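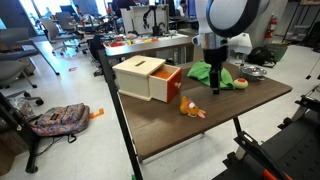

Abb. 1: Holzkasten mit Schublade, grünes Tuch, Metallschale und Kleinteile auf einem Tisch

Grundlagen der Haushaltsorganisation
Handout zu Sitzung 6: Aufbewahren und Ordnen
Kursleitung: Selma Radonjić

1. Begriffe

Unter Aufbewahrung verstehen wir in diesem Kurs jede Form, in der ein Gegenstand zwischen zwei Nutzungen liegt, steht oder hängt. Unterschieden werden offene Aufbewahrung (Regal, Schale, Haken) und geschlossene Aufbewahrung (Schublade, Schrank, Kasten mit Deckel). Offene Aufbewahrung verkürzt den Griffweg, verlangt aber häufigeres Abstauben. Geschlossene Aufbewahrung schützt den Inhalt und verlängert den Weg um mindestens eine Handbewegung.

Als Standplatz gilt der Ort, an den ein Gegenstand nach der Nutzung zurückkehrt. Ein Ablageplatz ist dagegen vorläufig. Im Unterricht werden beide Begriffe oft verwechselt, in der Klausur bitte sauber trennen.

2. Griffzonen

Die Einteilung folgt dem Skript von Mirzaei (Kapitel 2):
Zone A: zwischen Hüfte und Schulter, für täglich Benutztes
Zone B: unterhalb der Hüfte, für Schweres und wöchentlich Benutztes
Zone C: über Kopfhöhe, für Leichtes und selten Benutztes

Töpfe gehören wegen ihres Gewichts in Zone B, auch wenn sie täglich gebraucht werden. Ausnahme sind kleine Stieltöpfe, die am Haken hängen können. 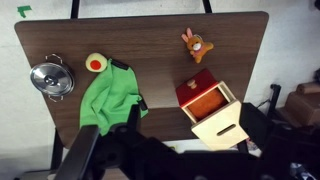 Für Textilien gilt eine andere Regel. Geschirr- und Staubtücher werden nach Verwendung getrennt gelagert, gefaltet und mit der Bruchkante nach vorn. Feuchte Tücher kommen nicht in die Schublade, sie werden zuerst ausgebreitet getrocknet. Wer mit Farben arbeitet, legt die Zuordnung einmal fest und hängt sie im Schrank aus.

3. Die Bestandsliste

Vor jeder Neuordnung steht die Bestandsliste. Sie hat vier Spalten: Gegenstand, Häufigkeit der Nutzung, jetziger Ort, künftiger Standplatz. Kleinteile werden nach Gruppen erfasst, also etwa «Spielzeug, weich» oder «Deckel ohne Topf».

Im Fallbeispiel Haushalt Pavlović umfasst die Liste 16 Gruppen. Die Küche wird dort zuerst bearbeitet, das Kinderzimmer zuletzt. Diskutieren Sie, ob die umgekehrte Reihenfolge Vorteile hätte.

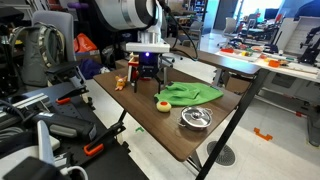
Abb. 2: Verschiedene Gegenstände auf einer Tischfläche, rechts ein kleiner Metalltopf mit Deckel

4. Aufgaben bis Montag

a) Bestandsliste für einen Raum der eigenen Wohnung anlegen.
b) Zwei Gegenstände benennen, deren Standplatz nicht zur Griffzone passt, und einen Vorschlag notieren.
c) Skript Mirzaei, Kapitel 2, fertig lesen.

Abgabe auf Papier, Name oben rechts. Fragen zum Skript beantwortet Shahram Mirzaei nach der Sitzung.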